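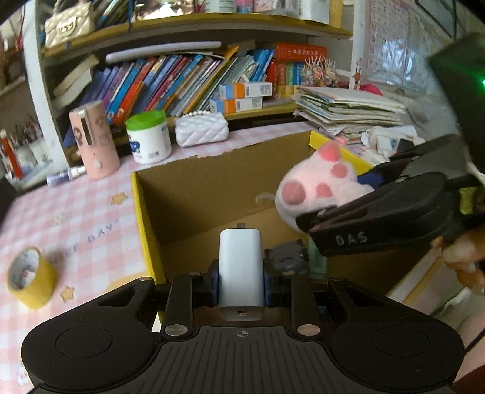

Week 3. Power adapter, plush paw, cardboard box.

Why things have the names they have
2 min read | 530 shares

Welcome back! This week is my favorite in the whole course, so please bring questions.

Last week we looked at how words get borrowed. Now we get to ask how much a word should cover. Take "chair." You could say "furniture," and you'd be right, or "rocking chair," and you'd be right again, but most English speakers reach for "chair" first and don't notice they had a choice. Linguists call this middle layer the basic level, and it shows up all over the place (dog, shoe, apple, car).

Some things to know about basic-level words:
- They tend to be short.
- Children usually learn them early.
- You can picture one. Try picturing "a furniture"!

The level can move, though. A bird watcher may say "wren" where I would say "bird," and neither of us is being fussy or vague. We simply have different habits, and I love how fast those habits rub off on people who spend time together.

Toys are a great test case, as we'll see in the Kuston word list. It has 70 entries, and I'd like you to mark each one as broad, basic or narrow. Don't look anything up. Your first guess is the data!

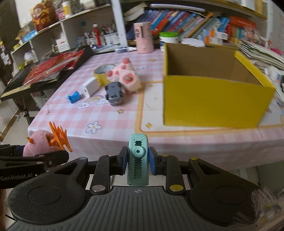
A note left on the course page asks what happens when a thing has no everyday name at all, and whether "thingy" then counts as basic level or as giving up.

Great question, and we'll spend the second half of Saturday on it. Placeholder words like "thingy" and "whatsit" have their own grammar: they take plurals, they take adjectives, and they can stand in for people's names too.

For Saturday: finish the Kuston list, then read the Liltari chapter up to the section on compounds. Skip the tables.

1104 views | 6 comments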